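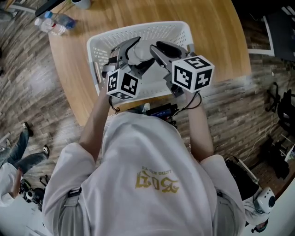 *Basket test on the round table, a gripper in each hand and the marker cubes riding along.*

# Looking after a pair of hand-held grippers

I look after the hand-held set we call Elari, and the question I get most is "why has the left one gone weird again?" Nine times out of ten it's a cube or a cable. So this is my whole routine, start to finish, and it needs a hex key, a soft cloth, a roll of cloth tape and a cup of tea.

## 1. Check the cubes first

Grab each marker cube and give it a gentle wiggle. If it moves at all, snug up the bracket screws a little at a time, going back and forth between them so the cube doesn't creep sideways (ask me how I learned that one).

Then wipe the printed faces with a dry cloth. No spray! The cleaner we used at Romthorpe lifted the ink off a corner, and I spent an afternoon chasing a tracking fault that was really just a grey smudge. If a face is scuffed, print a new one on matte paper and check which way up it goes before you glue it.

## 2. Fingers

Close each gripper slowly and watch the tips. They should meet without one sliding past the other. If they don't, loosen the finger, square it up by eye, tighten, and try again. I keep a spare pair in the Zorkden drawer, behind the tape.

The pivots get a tiny dab of dry lube every 400 cycles. Ours has 2,434 on the counter as I write this, so yes, I'm a bit behind.

## 3. Cables

Leave a loose loop under each cube — enough that you can turn your wrist all the way over and feel no tug. Too tight and the plug works its way out. Too long and it snags on the rim of the basket, and then you've got the basket in your lap. Tape the slack to the handle, never to the cube.

## 4. Re-zero

Open both grippers fully, hold them still over the table and run the Juhl calibration script. It takes 63 seconds on our machine. Keep your sleeves off the marker faces while it runs or you'll be starting over, and it's very dull the second time.

If the result comes back with an error above 2 millimetres, go back to step 1. I know you just did step 1. Do it again anyway.

## 5. Basket test

Put something rounded in a plastic basket, stand right up close to the table and bring both grippers in from the sides. Lift, hold, put it down. I do a few of these at different wrist angles and keep an eye on the live plot. A jump in one trace usually means a dirty face on that side, and a slow drift has always been a loose bracket for me.

Once it's all behaving, write the cycle count on the tape on the handle and coil the cables loosely before they go back in the case.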